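Yellow fingers on a hand-held gripper keep slipping on T-shirts – what do you do about it?

Posted by benchcrumbs, 1/17/25

Hi all! I have a pair of hand-held grippers that I use for recording cloth folding, and I love them, but the left one has started letting go of thin cotton. It closes fine on a towel. On a T-shirt hem it grabs, I lift, and the hem slides out of the tips. The right one does the same job without trouble. I've wiped the fingers with a damp rag and checked that nothing is rubbing on the slotted frame. Is this a worn finger, a loose screw, or me? I have one spare set of fingers and would like to save it if I can.

Nuria Mamo

Oh, I like this problem! I look after the grippers at Bendero and we fold a LOT of shirts, so I've been through it more than once. My bet is that the two fingers no longer meet flat. A towel is thick enough to hide that and a T-shirt isn't.

Try it with paper first. Close the gripper on a strip of ordinary printer paper and pull gently, once near the tips and once lower down. If it holds low and slides at the tips, the fingers are splayed. Loosen the finger mounts a quarter turn, squeeze the fingers together by hand so they sit parallel, and tighten again a little at a time, swapping sides as you go. Don't do one side all the way and then the other, it pulls the finger over. Then the paper again.

After that I go straight to a real shirt on a real bed, both grippers in hand, and pinch at the edge of the fabric.
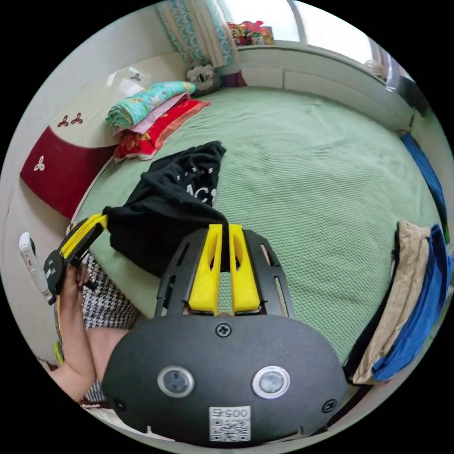 Photo: Nuria Mamo / Bendero

The left gripper has the edge of the black T-shirt there, and you can see how tall the fingers are on the one in front. A small error down at the mount gets a lot bigger by the time it reaches the tip, so be patient with those mounts!

Two more things while you have it on the bench. Clean the two round windows on the housing with a dry lens cloth, never the same rag you use on the fingers. And keep a page for each unit. Our labels have a QR code and a number (005 is my favorite, it has hardly needed a thing) and I write down every finger change next to that number. Ours get new fingers after nearly 80 hours of cloth work, though yours may well last longer.

If the paper test passes and it still slips, scuff the inside faces very lightly with fine sandpaper and wipe off the dust. I'd do that last – you can't put the plastic back.

khunthong_fan

just swap the fingers, life is short. took me 18 minutes for both sides and I'm slow

Old Clindetdale

Agree with Nuria on checking the mounts before anything else. I'd add that you should open and close it 4 or 5 times after tightening and then check the screws again, as mine always settle a little. Also look for lint packed into the cutouts in the fingers. Black cotton is terrible for it. I use a soft toothbrush.

I can't agree about the sandpaper. I did it to one set and they snagged on every knit I picked up.

benchcrumbs

Splayed! Paper held at the bottom and slid right out at the tips. I reset both mounts the way Nuria said and the left one now holds a hem through the whole lift. There was lint in there too, a surprising amount. Spare set stays in the drawer. Thank you all so much, I'm off to start a page for each gripper.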